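6. When a gripper will not close (fault 19)

We love how quickly people get going with the Plerau hand-held pair, and most users never meet this fault. If you do, it's one of the friendlier ones to sort out! Fault 19 means a finger was told to close and stopped short of its end point.

CAUTION: Keep your own fingers out of the gap until the unit is switched off. A stalled finger can let go suddenly and snap shut.

6.1 Clear the fault

1. Let go of the trigger and hold the gripper still, away from anything on the table.
2. Switch off at the Jelex control box and wait 36 seconds.
3. Open the fingers fully by hand. They should glide; if you feel a gritty patch, note where it is.
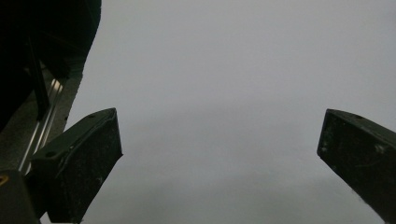 Is it all right to oil the fingers if they feel stiff?
Leave the oil in the cupboard. It traps dust and makes the sticking worse within days, so use a dry brush and nothing else.

4. Brush along the rail from end to end, then wipe both finger faces with a dry cloth.
5. Switch on again. The fingers close and open once by themselves, and this is a lovely thing to hear after a stall.

Note: If fault 19 comes back during step 5, switch off and stop there. Forcing the fingers can strip the drive gear (Tuncay Kırmızıgül in our workshop has a drawer full of them).

6.2 Check both sides before you record again

A stall on one side often upsets the matching between left and right, so test them as a pair. Start with light things that can't be damaged, and work up slowly.

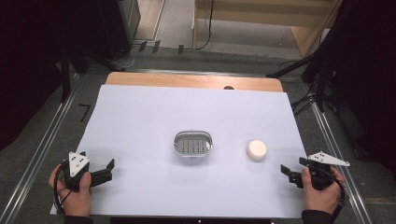
Close each gripper gently on its object, lift it a little way, hold, and set it down. Do the left first, then the right, then both together. The readings for the two sides should stay within 2 points of each other; a gap any bigger means the set-up in section 4 needs doing again.

Note: The fault log keeps up to 237 entries. Save it before you send a unit back to Lustum, marked for Hacer Şimşekoğlu.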